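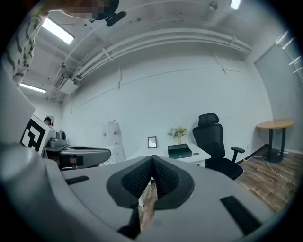

Im März habe ich beschlossen, keine Kleidung mehr wegzuwerfen, nur weil ein Knopf fehlt oder eine Naht aufgegangen ist. Das klingt nach wenig. Bei mir hatte sich aber über Jahre ein Stapel angesammelt, der in einer Tüte unten im Schrank lag und bei jedem Umzug mitkam. Zwei Umzüge hat er überstanden. Geflickt wurde davon nichts.

Ich kann nicht besonders gut nähen. In der Schule hatten wir Textilunterricht, da habe ich ein Nadelkissen gemacht und eine Schürze angefangen. Meine Mutter hat die Schürze dann fertig genäht. Danach kam lange nichts mehr. Eine Nähmaschine habe ich erst seit diesem Jahr, gebraucht gekauft von Hortensia Vergara aus dem Nachbarhaus, die sich eine neue geholt hat. Für 74 Euro, mit Koffer, Ersatzspulen und einer Anleitung, in der die ersten Seiten fehlen. Wie man den Oberfaden einfädelt, steht natürlich auf den ersten Seiten.

Der Anfang war also langsam. Ich habe einen Abend gebraucht, bis die Maschine überhaupt einen Stich machte, der hielt. Die Fadenspannung war viel zu hoch eingestellt, auf der Unterseite lag der Faden in Schlaufen, auf der Oberseite hat er den Stoff zusammengezogen. Hortensia hat mir dann gezeigt, dass der Faden durch einen kleinen Haken muss, den ich für ein Zierteil gehalten hatte. Seitdem läuft sie.

Zuerst habe ich die Tüte ausgekippt und sortiert. Auf den ersten Haufen kam alles, was von Hand geht, also Knöpfe, Säume, kleine Löcher in Pullovern. Auf den zweiten die Sachen für die Maschine. Dann gab es noch einen dritten Haufen mit Dingen, die ich ehrlicherweise auch repariert nicht mehr anziehen würde. Der war größer als gedacht. Eine Cordhose in einer Größe, die ich zuletzt mit Anfang zwanzig hatte, zum Beispiel. Die guten Stücke davon habe ich weitergegeben, den Rest zu Flicken zerschnitten. Cord gibt sehr gute Ellenbogenflicken.

Die Knöpfe waren schnell erledigt. Ich nähe sie mit doppeltem Faden an und lege beim Nähen ein Streichholz zwischen Knopf und Stoff. Das zieht man am Ende heraus, wickelt den Faden ein paarmal um den Steg und vernäht auf der Rückseite. Ohne das Streichholz sitzt der Knopf so eng, dass der Stoff beim Zuknöpfen Falten wirft. Bei Mantelknöpfen nehme ich Zwirn und auf der Innenseite einen kleinen Gegenknopf.

Pullover sind schwieriger. Ich habe 6 Stück gestopft, alle mit Mottenlöchern. Maschen nachbilden habe ich einmal versucht und wieder gelassen, dafür fehlt mir die Geduld. Ich webe das Loch zu, mit Wolle in einer ähnlichen Farbe, und man sieht es, wenn man hinschaut. Das stört mich nicht mehr. Beim grünen Pullover habe ich am Ende absichtlich gelbe Wolle genommen, und auf den werde ich öfter angesprochen als auf alles andere, was ich trage. Stopfgarn kaufe ich im Laden von Constanza Iturra, sie verkauft auch einzelne kleine Wickel. Für ein Mottenloch braucht man ja kein ganzes Knäuel.

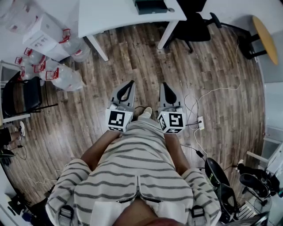 Reißverschlüsse

Vor den Reißverschlüssen hatte ich am meisten Respekt. Oft ist aber gar nicht der ganze Verschluss hinüber, es liegt am Schieber. Wenn die Zähne hinter dem Schieber wieder aufgehen, ist er meistens ausgeleiert. Man kann ihn mit einer kleinen Zange an beiden Seiten ganz vorsichtig zusammendrücken, erst links ein wenig, dann rechts, und dazwischen immer wieder probieren. Zu fest gedrückt bewegt er sich gar nicht mehr oder bricht. Mir ist einer gebrochen. Bei den anderen hat es gereicht.

Klemmt der Schieber nur, hilft ein Bleistift, mit dem man über die Zähne reibt. Bei Kunststoff nehme ich ein Stück trockene Seife.

Richtig ausgetauscht habe ich bisher zwei. Der erste war an einer Strickjacke und ist wellig geworden, weil ich den Stoff beim Stecken gedehnt habe. Beim zweiten, an einer Regenjacke, habe ich vorher alles von Hand geheftet. Das dauert, aber danach liegt der Reißverschluss flach. Geheftet habe ich mit einem Faden in knalliger Farbe, damit ich ihn hinterher wiederfinde. Ganz wichtig ist das schmale Füßchen für die Maschine. Mit dem normalen kommt man nicht nah genug an die Zähne.

Der Rucksack von Sengate, den ich seit dem Studium habe, ist noch offen. Dort ist das Band am Reißverschluss ausgerissen und der Stoff ist dick und beschichtet. Meine Maschine schafft das nicht, und mit der Hand habe ich mir schon eine Nadel abgebrochen. Marius Cârstea, der früher Polster bezogen hat, will sich das ansehen. Er hat eine Ahle und gewachsten Faden.

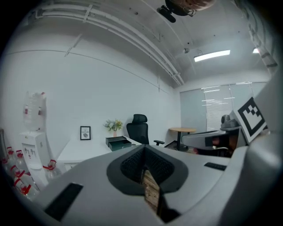

Lesezeit: 6 Minuten

Jeans

Zu den Hosen kommen die meisten Fragen, deshalb etwas ausführlicher. Fast alle meine Jeans gehen an derselben Stelle kaputt, innen am Oberschenkel. Der Stoff wird dort erst dünn und hell, dann reißt er quer. Am besten fängt man an, solange er nur dünn ist. Ich lege von innen ein Stück alte Jeans darunter, deutlich größer als die dünne Stelle, und nähe mit der Maschine in engen Reihen hin und her. Immer in Richtung der sichtbaren Fäden. Mit einem Garn, das ein bisschen grauer ist als die Hose, fällt es kaum auf.

Aufbügelflicken habe ich auch ausprobiert. Am Knie halten sie eine Weile, am Oberschenkel haben sie sich bei mir nach wenigen Wäschen an den Rändern gelöst. Der Kleber bleibt dann im Stoff und verklebt die Nadel, wenn man doch noch nähen muss.

Beim Kürzen schneide ich den alten Saum inzwischen nicht mehr ab. Ich falte die Hose so, dass der Originalsaum unten bleibt, und nähe direkt oberhalb davon entlang. Die überschüssige Länge klappt nach innen. Wenn es zu dick wird, kann man sie zurückschneiden und den Rand versäubern.

Valentina Montecinos hat mich gefragt, ob sich das alles lohnt. In Geld gerechnet bei manchen Sachen sicher nicht. Ein T-Shirt, an dem ich einen ganzen Abend sitze, könnte ich billiger neu kaufen. Bei der Regenjacke und dem Wintermantel sieht es anders aus. Ich habe das Jahr über nur Socken und Unterwäsche neu gekauft und einmal ein Hemd für eine Hochzeit.

In der Tüte liegen jetzt noch der Rucksack, ein Kissenbezug und eine Bluse, bei der die Seide an der Schulter reißt. Für die Seide habe ich noch keine Lösung. Wer damit Erfahrung hat, kann mir gern schreiben.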